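How I Get Pencil and Crayon Off a Painted Wall

I've lived with white walls for years now, and I've wrecked the finish on at least one of them by scrubbing too hard, so please learn from me! This is the gentle way I do it these days, and most marks take me less time than making a sandwich.
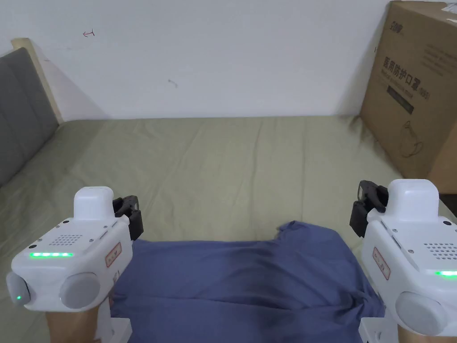
WHAT YOU'LL NEED

A clean white eraser (the soft kind, no pink ones)
Dish soap and warm water
3 soft cloths, old T-shirts are great
Baking soda
A little leftover paint if you have it

My friend Hanan Nasrallah swears by those foam cleaning sponges. They do work, but they're basically very fine sandpaper and on flat paint they leave a shiny patch that bugs me every time the sun hits it. If you must, test behind a door first.

Step 1. Figure out what made the mark
Pencil, crayon and plain old scuffs all come off differently. Water on pencil just smears it into a gray cloud (ask me how I know), so start dry. A little drawn arrow and a scuff can be on the same wall and need two different treatments.

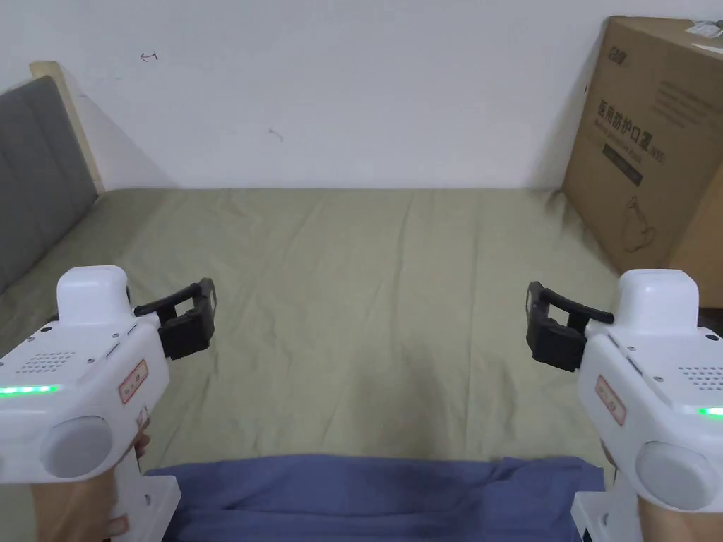
Step 2. Erase before you wash
Light strokes, one direction, and brush the crumbs away as you go. Pull the furniture out first if you can, or you'll be leaning over at a silly angle and pressing too hard.

Step 3. Wash what's left
One drop of soap in a bowl of warm water, wring the cloth out until it barely feels damp, and dab. Rinse with the second cloth, dry with the third. For crayon, I put a pinch of baking soda on the damp cloth and go in small circles - slowly!

Step 4. Touch up if you have to
Let the wall dry overnight. If there's still a ghost of the mark, sand it very lightly with 600 grit and dab on paint with a nearly dry brush, feathering out the edges. Paint that's been sitting in the garage since last September needs a really good stir.

Updated July 2024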